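作業ノート 2019年5月24日
配膳セル2号機(食堂トレイ準備の自動化、Lumwood案件)

午前、Noreen Ó Dubhghaillさんと現場側の要望を整理。Lumwoodの厨房では昼の分だけで1,599席のセットを手で並べている。今の担当は4人。自動化後は2人がセルの監視と補充、残る2人は盛り付け側に回る案で先方と話が進んでいる。人数を減らす話ではないと先方の主任から説明済みだが、並べ担当の人たちにはまだ不安が残っているとのこと。6月の見学会では質問の時間を長めに取る。

聞き取りで出た話。手首と肩がつらいのは皿よりもカトラリーの向きを直す動作。急ぐと左右が入れ替わり、あとで一枚ずつ見て回ることになる。ここを機械に任せたいという声がいちばん多かった。逆に、布のしわ取りは手でやったほうが早いと全員が言う。当面はマットを敷くところまで人、その上に置くところから双腕、という分担で組む。

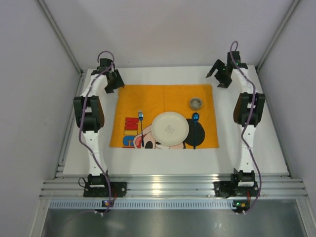 基準配置は、皿が中央、フォークが左、スプーンが右、コップは右奥。フォークの歯とスプーンの先は奥向きでそろえる。左右の腕の受け持ちもこの並びで分け、コップは右腕、皿は当面どちらでも可とする。皿の縁のつかみ方は未決。

マットの柄について。無地でないと認識が迷うのではとTrekdaleの担当から指摘あり。ただ現場では柄物も使うので、無地に統一してもらう前提にはしたくない。柄物のまま評価を続ける。

人の側の変更点。いまは並べ終わりを声で知らせているが、セルの横では聞こえにくい。終了ランプを補充側からも見える高さに付ける。停止ボタンの位置は、Skustcombeの工場で使っている高さに合わせると背の低い人には遠い。現場の人に実際に立ってもらって決める。

記録用紙は紙のまま残す。画面入力に変えると、引き継ぎのときの立ち話がなくなると言われた。そこまでは考えていなかった。

未処理
・グリッパ指先の交換手順書(監視担当が一人でできる内容にする)
・4,000回の把持耐久、開始日をNoreenさんと調整
・見学会の配布資料、専門用語を減らす
・ケーブルの取り回し、清掃担当に見てもらう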